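Irkidik Table Cover, heavy cotton, washable
Sold by the roll or cut to length

Sial workshop, Comthorpe
Back to: Tables and Floors / Covers / Cotton

The Irkidik is the cover we make for people who use one table for many things. In the morning it is a dining table, after lunch somebody glues a model on it, and in the evening there is homework. A plastic sheet does the job, but it is cold under the arms and it sticks to the elbows in summer. So we went back to cotton, woven tight and washed once before cutting, so it will not shrink very much at your home.

The cloth weighs 300 grams per square meter. That is heavier than a normal tablecloth and lighter than canvas. It hangs well at the sides and it does not slide when you push a box across it. The back is brushed a little, and this gives the grip. We do not put rubber dots on the back, because they leave marks on varnished tables after one hot season.

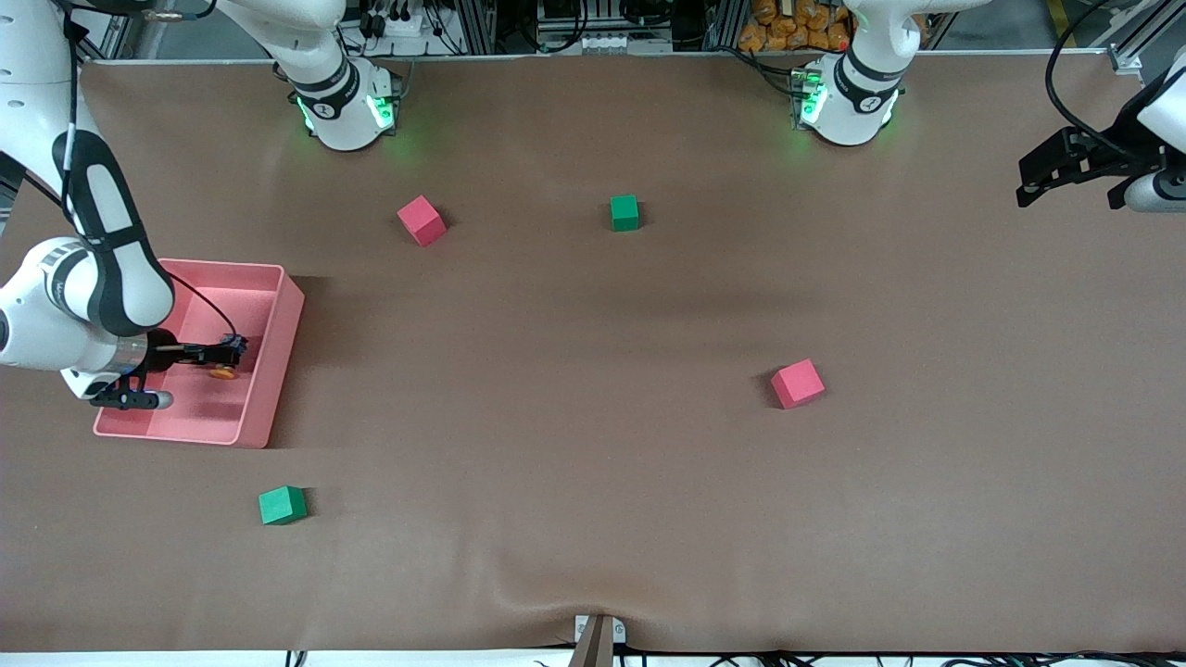
Fiber content is 97 percent cotton, the rest is elastane. We get many questions about the elastane. It is there so the cover goes back to its shape when you pull it over a corner. Without it, the first samples looked tired after a few weeks. If you have an allergy to elastane please write to us before ordering, we can sometimes offer the older pure cotton version from remaining stock.

Colors
Sand, Clay, Slate, Moss. The colors are dyed in small lots and there is a difference between lots. If you need two pieces that match, order them together and write it in the comment field. Clay is the one which changes most. Slate is almost always the same.

Sizes
Small, for a desk or a child's table
Medium, for a table with four seats
Large, for a table with six seats or a workbench
By the roll, for schools and studios

Please measure the table top and add the overhang you want on each side. Many customers forget to add it twice. If you are not sure, send us the length and width and Mihret Dinsa will calculate it for you. She answers the order mail in the morning, usually before 11.

Washing
Wash at 40 degrees with a normal powder. Do not use softener, it closes the brushed side and then the cover begins to slip. Dry it on a line or flat. The dryer is possible on low heat, but then you must iron. Iron from the back side while the cloth is still a little damp.

Water-based paint comes out if you wash the same day. Wood glue must be lifted when dry, with a fingernail or a plastic card – never with a knife. Marker ink stays. We tested many markers and the result is not good, so please put paper under. 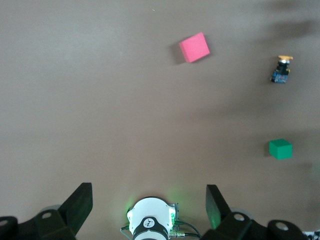
Colored blocks on a matte tabletop.

Fixing
The cover can lie free. For a workbench we recommend the flat clips from Preltbridge, which go under the edge and do not scratch. They are sold in packs of 4, and one pack is enough for Small and Medium. For Large take two packs. Clips are not included in the price of the cover.

What changed in this version
The hem is now folded twice and sewn with a thicker thread. In the old version the corners opened first, and Ehsan Hashmi, who cuts and sews most of our covers, asked for this change a long time ago. The label moved from the corner to the middle of the short side. If you bought before the change and your corner is open, send it back and we sew it again, you pay only the postage.

Delivery
Cut pieces leave the workshop in about a week. Rolls take longer, please ask. In December we are slower and we close for the last part of the month – orders stay in the line and are sent when we open again.

Returns
Uncut rolls and standard sizes can come back if they are not washed. Custom lengths can not be returned, except when we made the mistake.

See also: Irkidik Bench Cover, Irkidik Chair Pad, Preltbridge Flat Clips, Cotton Sample Card (all colors)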